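Module 4: Rules for Simulated Manipulation Trials
Handout, October 2020 revision
Prepared for the Tanasarn robotics option

1. Scope

These notes cover tabletop pick-and-place trials run in simulation, using the kitchen scene. They set out what must be fixed before a trial, what may vary, and what must be written down afterwards. They do not cover controller design or trials on hardware. Where a rule says "must", a trial that breaks it is left out of the results table. Where it says "should", the trial stays in and the departure is noted.

2. Before the trial

2.1 The scene file must be locked. Object positions may change between trials only through the seed, never by hand.

2.2 The task sentence must be written before the first run and kept word for word. "Move the bottle" and "pick up the bottle" are different tasks with different end states.

2.3 Each object named in the task must have one agreed name, used in the task sentence, the log and the report. If two containers could answer to the same name, add a colour or a position.

2.4 The wrist view must be checked at the start pose. An object close to the lens can hide most of what lies behind it, and a policy that relies on the wrist view alone should be given a start pose from which the target is visible.

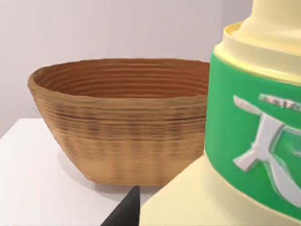 Erhan Akgül objects that the last part of 2.4 makes the benchmark too kind: a policy ought to cope with a hidden target, and picking the start pose for it removes the very cases that fail in use. The objection is fair. The rule stays as a "should", and partly hidden starts are to be reported as a separate group under the heading "occluded start".

3. During the trial

3.1 A trial ends at success, at the step limit, or at a stop condition. The step limit for this module is 644 control steps.

3.2 Stop conditions are: contact between the arm and any fixed appliance above the force threshold; an object leaving the worktop; any joint held at its limit for 200 consecutive steps.

3.3 A grasp is counted only when both fingers are in contact with the object and the object moves with the hand. Closing around an object that still rests on the surface is recorded as "closed", which is a separate field in the log. Students often merge the two, and their grasp rates come out too high as a result.

3.4 For upright containers, note the height at which the fingers close. Gripping near the cap and gripping at the middle of the body load the wrist differently when the container is tilted. 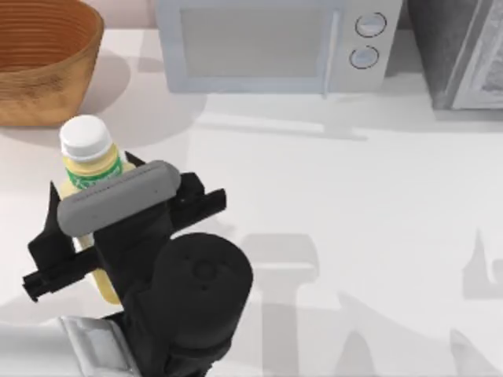 May a trial be restarted if the first grasp slips?
Only the policy may try again, within the same step limit. A restart by the operator begins a new trial with a new number, and the slipped attempt is kept in the log as a failure.

3.5 The operator must not move the camera or change the lighting during a run. Shadows of the arm on a pale worktop are part of the input, and a change in light direction is a change in test conditions.

4. Fixed appliances

4.1 Appliances are treated as fixed bodies even where the model has moving parts. Doors and knobs must be set to their default state at reset, and the state must be checked again at the end. If a knob has turned or a door has opened during a task that did not call for it, the trial is marked "side effect", whatever the outcome for the target object.

4.2 The clearance margin around each appliance is set in the scene file. It applies to the whole arm, including the fingertips. Narrow gaps between appliances should be closed off in the planner unless the task needs them.
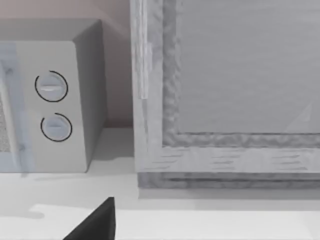
4.3 Where the margin makes the task impossible, reduce it for the one appliance concerned and record the old and new values. Do not switch off collision checking.

5. Records

5.1 Each trial log must hold the seed, the software version, the task sentence, the end condition and the "closed" and "grasped" fields. Logs go in the Godov folder under the trial number.

5.2 Report all trials. The February cohort submitted 107 trials, of which 4 had no seed recorded and could not be repeated; these were listed and left out of the averages.

5.3 Success rates must be given with the number of trials beside them. A percentage alone will be returned unmarked.

Corrections to Dayana Valdovinos, stating the rule number.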